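# Tablecloth, runner or bare table for everyday meals?

Moved here from the kitchen board at the mods' request.
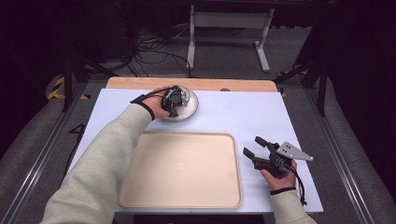
## Original post

**rerkem_kitchen**

We moved to a smaller place in Rerkemgate in January and the dining table is now the only table. It gets breakfast, dinner, homework, bills and my sewing. I have been covering it with a flat twin bed sheet in light blue. It covers most of the top and it was free.

Problems so far: it slides when anyone leans on it, it wrinkles, and every glass of juice goes straight through to the wood. The finish already has two pale rings near my chair.

What do people use day to day? I don't want plastic. I tried a vinyl cover years ago and it stuck to my arms all summer. Budget is $40, maybe a little more if it will last. The table is 40 inches wide and seats six.

## Replies

**oldpine**

Pad first, cloth second. The pad does the work. Get a felt-backed one cut to the size of the top and put whatever you like over it, including the sheet. The felt stops the sliding and the pad takes the heat. Ours has been on the table for 10 years and I have replaced the cloth over it many times.

**mrs_tansy**

Agree on the pad, disagree on the sheet. Sheets are too thin and the hem is wrong. Buy a real cotton tablecloth in a heavier weight. It hangs better and you can bleach a white one.

**oldpine**

> Sheets are too thin and the hem is wrong

Wrong how? It's a hem. Nobody at my house has looked at it.

**mrs_tansy**

A flat sheet has one wide hem at the top and a narrow one at the bottom, so it looks lopsided when it hangs. If you don't mind that, fine. I mind it.

**dovetail_6**

Bare table. I refinish furniture part time and I see more damage from cloths than from plates. Somebody spills, the cloth holds the water against the wood, it sits overnight, and in the morning there's a white bloom. On a bare table you see the spill and wipe it.

Put on a few coats of wipe-on poly and use placemats at dinner. The rings by your chair are probably in the finish and not in the wood. White means finish, dark means wood, most of the time. Try a little mineral oil on a rag, leave it for a few hours, wipe it off. If that does nothing, come back and tell us what the finish is.

**rerkem_kitchen**

They are white, so that's good news. I don't know the finish. The table came from a secondhand place and the only marking is a sticker underneath that says Idedura.

Bare is hard for us because of the homework. Pens, glue, the works.

**halfcup**

Idedura was a house line at a furniture store near us, if it's the same one. We had their chairs. The finish was lacquer and it did not like nail polish remover. Ask me how I know. Test anything you use on the underside first.

**dovetail_6**

If it's lacquer, then a drop of denatured alcohol on the underside will not tell you much, but lacquer thinner will soften it right away. Use a cotton swab, someplace hidden, window open.

**quilt_and_carry**

I'm on the side of the sheet. I sew on my table too, and a plain light cover makes it easy to find pins. I have three old sheets in rotation. One on, one in the wash, one in the drawer. When one gets too stained it becomes a drop cloth.

For the sliding, sew wide elastic across each corner on the underside so it grips under the tabletop, same idea as a fitted sheet. Takes one evening. Tablecloth clips work too, but kids take them off.

**mrs_tansy**

Clips also bang your knees if the apron is shallow.

**ferncreek**

Has anyone used the Pirosstead runners? They sell them as a set, two short ones that go across the table so each pair of people shares one. I was thinking of that instead of a full cloth.

**halfcup**

I have the Pirosstead set. The fabric is good and it washes well. It does nothing for the wood between the runners, and that's where the serving dishes end up. I paid $80 and would not pay it again. I use them at Thanksgiving on top of a cloth.

**oldpine**

$80 for two strips of cloth. You could have a pad made for that.

**halfcup**

Yes, I said I wouldn't do it again.

**ferncreek**

Okay, skipping those. Thanks.

**xavier_street**

I live in an apartment on Xavier and we eat at a table that's even narrower than yours. I did what dovetail_6 says and went bare for a year. It looked nice. Then we had a toddler and I bought a pad. I don't think there's one answer, it depends who is sitting at the table.

One thing on washing. If you use cotton, don't iron it flat on the board. Pull it out of the dryer a bit damp, spread it on the table over the pad, smooth it with your hands and let it finish there. Most of the wrinkles go.

**dovetail_6**

Please don't put damp cloth on a lacquered table. That is exactly how you get the bloom.

**xavier_street**

Over the pad, I said. The pad is waterproof on top.

**dovetail_6**

Some are. Plenty of the felt ones are felt on both sides. Check before you do it.

**oldpine**

Mine is vinyl on top and felt on the bottom. rerkem, you said no plastic, but you never touch it with a cloth over it.

**rerkem_kitchen**

I can live with vinyl if it's covered. Plan for now: mineral oil on the rings, then order a pad, then sew elastic on the sheet and see if I can stand the hem. Around how long does a custom pad take to arrive?

**oldpine**

Mine took three weeks. Measure the corners too. If they're rounded, trace one on paper and mail the tracing with the order. They got my size right and the corners wrong the first time and I had to send it back.

**mrs_tansy**

Measure with the leaf in and the leaf out, if there is one. You want the pad to come in sections.

**rerkem_kitchen**

No leaf. Rounded corners. I'll trace one tonight.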